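**silora-dresser**, teleop set, April

204 episodes, all driven by remote control from the Rulano desk. Task: clear cans and a chip bag off the top of a grey dresser.

- `episodes/` — joint states, gripper width, head camera
- `notes.csv` — operator remarks, mostly Xiuying Tian's

Episodes under 80 steps were dropped. Grip the bag near its top edge and lift slowly.
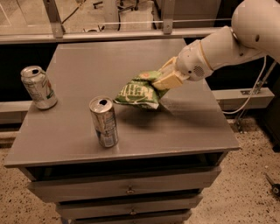 Fadi Karaki asks that failed grasps stay in, flagged in their own column.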